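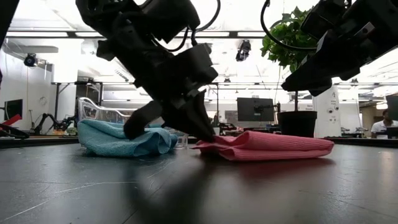 Light blue towel and pink ribbed towel on a dark tabletop.

GRUDSIDE BATHHOUSE
Spring safety checklist: laundry, linen storage and back rooms
Month: April
Walked by: Krystyna Michalski
Follow-up by: Darius Bite

Marks used: OK, FIX (to be done before the next walk), STOP (out of use until done), N/A

1. DRYERS

1.1 Lint screens clean and not torn
OK. The screen on the left dryer has been replaced. The old one is still on the shelf and can be thrown out.

1.2 Lint behind and under machines
FIX. Clean behind the right dryer. There is a thick mat of lint behind the left one where the duct meets the wall. Pull the machine out to get at it. Don't try to reach it with the broom handle, the duct came loose that way last fall.

1.3 Exhaust duct rigid metal, joints taped with foil tape
FIX. One joint has cloth tape. The glue has dried out and the tape is lifting.

1.4 Outside vent flap opens and closes
OK. Flap was stiff. Krystyna cleaned it during the walk and it now swings freely.

1.5 Cool-down cycle used on every load
FIX. Loads are being taken out early on busy evenings. Towels that have had massage oil on them can heat up by themselves in a pile, even after washing. Let the cycle finish. If a load has to come out early, spread it, don't stack it.

1.6 Oiled towels kept in the lidded metal bin until washed
OK. Lid closes properly. Label has faded and needs rewriting.

2. WASHERS AND HOT WATER

2.1 Hoses free of bulges and cracks
OK on the hot side. Cold hose on the small washer has a kink where it passes the drain pipe. Darius to turn the elbow. No leak seen.

2.2 Shutoff valves turn by hand
FIX. The hot valve does not turn without a wrench. It should.

2.3 Laundry water heater set to 145 degrees
OK. Dial and thermometer agree. This heater must not feed the showers. The crossover valve is tagged and closed.

2.4 Detergent and bleach stored apart from acid descaler
STOP. Descaler was on the same shelf as the bleach, directly above it. Moved during the walk to the locked cabinet by the boiler room. Shelf stays empty of cleaning products until it has been labeled again. Everyone who works the laundry needs to be told this in person, a note on the door is not enough.

2.5 Eyewash bottle sealed and in date
OK.

3. FLOORS AND WALKWAYS

3.1 Floor drains clear
OK. Drain by the big washer was slow. Hair catcher emptied, runs fine now.

3.2 Concrete floor: cracks, raised edges, worn seams
FIX. Seam filler is missing on the stretch between the linen store and the back door. A cart wheel drops into it. Clean out and refill with the gray filler, and keep carts off it until it has set.

3.3 Mats flat, no curled corners
FIX. The mat at the sauna corridor door curls on the hinge side. Replace it. Taping has been tried.

3.4 Wet floor signs available
OK. 2 signs, both in the laundry. One should live by the sauna corridor. 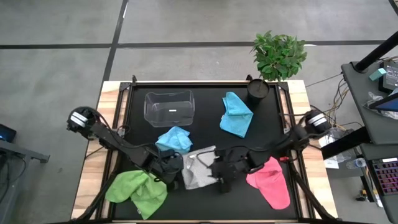

Work table, black surface in a wood border, on the gray concrete floor.

4. TABLES, SHELVES AND CARTS

4.1 Tables stable, no splinters or sharp corners
OK. Run a hand along wooden edges at every walk. Sand anything rough and seal it the same day, bare wood soaks up water and swells here.

4.2 Shelves fixed to the wall
FIX. Tall shelf in the linen store has one bracket screw missing at the top. Heavy robes are to go on the bottom shelf until it is back in.

4.3 Nothing stacked closer than 18 inches to a sprinkler head
FIX. Bath sheets were too high at the back of the linen store. Taken down. Darius will paint a line on the wall so the limit can be seen without a tape measure.

4.4 Cart wheels and brakes
OK for the Thorlacius cart. The Avska cart has a brake that slips under load. Use it on level floor only. Part is ordered.

5. ELECTRICAL

5.1 Ground fault outlets tested
OK. All tripped and reset. The outlet beside the utility sink takes a hard push on the reset button, watch it next time.

5.2 Cords undamaged and off the floor
OK.

5.3 Portable heaters
STOP. A 3000 watt heater was found in the towel store, unplugged. It is too much for the circuit in there and it should not be near linen in any case. Returned to the Prikden office. If the towel store is cold, tell Darius and he will look at the radiator.

5.4 Panel door clear
OK.

6. FIRE AND EXITS

6.1 Back door opens fully from inside
OK. Door sticks a little in damp weather. Plane the bottom edge when it gets warmer.

6.2 Extinguisher in place, pin and gauge good
OK. The hook is loose in the plaster. Needs a longer screw.

6.3 Exit light works on battery
FIX. Went dim within a few minutes of the test. New battery.

COMMENTS

Krystyna: Most of this is small. The descaler and the lint behind the dryer are the ones I want closed first. I did not get into the crawl space under the plunge pool because the key was out. It goes on the next sheet.

Darius: Seam filler and bracket screw are in stock. The hot valve means shutting off the laundry supply, so I'll do it early, before 7 a.m., and put a note on the washers the evening before. Duct tape joint can be done at the same time as the lint.

Krystyna: Fine. Please initial each line on the paper copy when it's done and leave the copy in the laundry binder.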